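Month-end close checklist, Stenville branch, with comments
By Lizeth Pacheco
June
3 min read
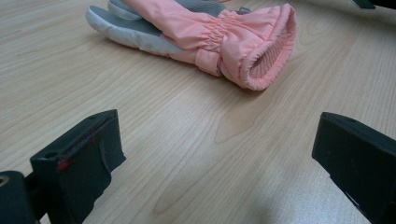 Winter glove, pink, white and grey, on a wood tabletop.

Done in a rush before the rate reset goes out. Items marked OK were sighted by me or Wakana Arai. Anything marked OPEN needs a name against it by 4 pm.

CASH AND VAULT

1. Vault count, dual control. OK. Wakana and me. Agreed to ledger first go.
2. Teller floats signed over. OK, but drawer 2 sheet has initials only. Full signature next time please.
3. Foreign cash revalued at head office closing rate. OPEN. Rate sheet on the wall was the old one. Eusebio to reprint and redo the US dollar line.
4. Petty cash. Limit is $2,000, holding $1,315. OK. One taxi receipt missing, Eusebio says it's in his other jacket.

VARIABLE RATE LOANS

5. New base rate loaded in test. OK.
6. Sample of repayments recalculated by hand. OK. Ultley loan comes to $1,212 a month on the new rate, system agrees to the dollar. Did a second one, fine too.
7. Customer letters, notice period checked. OPEN. Template still says "may increase" where it should say "will increase". Flagged this last time as well. Segundo Cuadros has the wording.
8. Fixed terms rolling off this quarter listed seperately. OK. List is short.
9. Hardship accounts held out of the automatic change. OK. Checked the flag on each, not just the report total, because the report missed one in the last round.

DEPOSITS

10. Savings rate board matches website. NOT OK. Board by the door is a step behind. Changed it myself at lunch, website still to be confirmed with Runstead.
11. Term deposit maturities, instructions on file. OK. Mrs Riihimäki (Tuulikki, the joint account) wants a call before hers rolls. Don't let it auto-renew.
12. Interest accrual run, reviewed for odd balances. OK. Nothing odd.

FORECAST AND REPORTING

13. Margin forecast updated for the later cut. OPEN. Sheet still assumes the central bank moves at the next meeting. Most of the desk at Runstead now has it one meeting after. Both versions please, side by side, labelled.
14. Wage line in the branch budget. Left as is. Segundo thinks it's light, I think it's fine untill we see the next pay figures. Note both views in the pack.
15. Liquidity return. OK, sent, receipt saved to the shared drive.

PREMISES AND ACCESS

16. Alarm codes changed for leavers. OK.
17. Back door closer. Still slow. Logged again.
18. Shred bin locked. OK. Nearly full, book a pickup.
19. Fire extinguisher tags in date. OK.

Still open: 3, 7, 10, 13. I can't sign with 7 outstanding so that one first. If the letters miss tonight's print run ring me, don't email, I'm on the road to Runstead after 5.

Checked: L. Pacheco
Second check: W. Arai (items 1 to 12 only)

Contact: Stenville branch office, operations desk | © Cuadros Mutual | Back to top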